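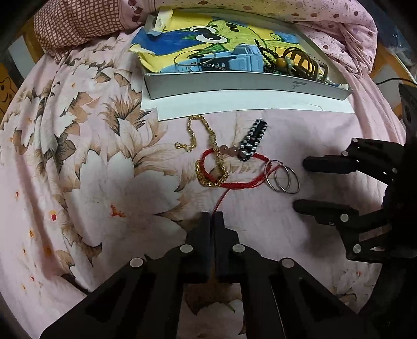 When a gripper closes on a cord and won't let go

This one got me in my first month with the Flunton hand grippers, and it's still the fault I get the most mail about, so it gets its own section. You're sorting small stuff into a box, jewelry in my case, and the fingertips come together on a thin loose end of cord. You release the trigger. Nothing opens. You pull (everybody pulls!) and now the whole tangle is coming with you, chain and all.

What the fault looks like

The status light blinks 4 times, stops, and blinks again. In the Onau log you'll see code 273, "jaw position not reached." If you get 273 with no blinking, that's a cable problem and you want the section on connectors instead.

Clearing it

1. Stop moving. Keep both grippers where they are and let go of both triggers.

2. Hit pause in Onau. Don't quit the program, or you'll lose the log for that run.

3. Park the other gripper with its jaws open, well off to the side. I once tried to use it to yank the cord free and ended up with two stuck grippers.

4. Switch off motor power on the stuck one and wait for the light to go out.

CAUTION: Do not put your fingers near the linkage while the power is on. The arms fold in toward each other when the jaws move, and the gap in the middle is exactly finger sized. I have had the blood blister.

5. Lower the tips until the cord goes slack, then spread them by hand, slowly and evenly. If one side moves and the other doesn't, quit there and go to step 7.

6. Slide the cord out sideways. Don't tug it up through the tips, especially a braided one with knots or beads on it.

7. Still stuck? Back out the tip screws 2 full turns and lift the fingertip pads away. They're meant to come off, so don't be shy.

8. Check the pivot pins for fibers. Tweezers work great, and canned air just blows the fuzz deeper.

9. Power up, run the open/close test with nothing in the jaws, and resume.

NOTE: After a jam, the zero point is usually a little off. Redo the Yan calibration before you pick up anything you care about.

Keeping it from happening again

Drop the grip force setting to 200 for cords and fine chains. The default is meant for chunkier things, a watch or a hair claw, and it's way too much for a bit of thread. I also go for the thick part of a bracelet now and leave the tails alone, and I pull tangled pieces apart by hand before I start.

If the fault comes back on the same gripper after all that, save the log and send it to Rokbridge along with the serial number from the handle.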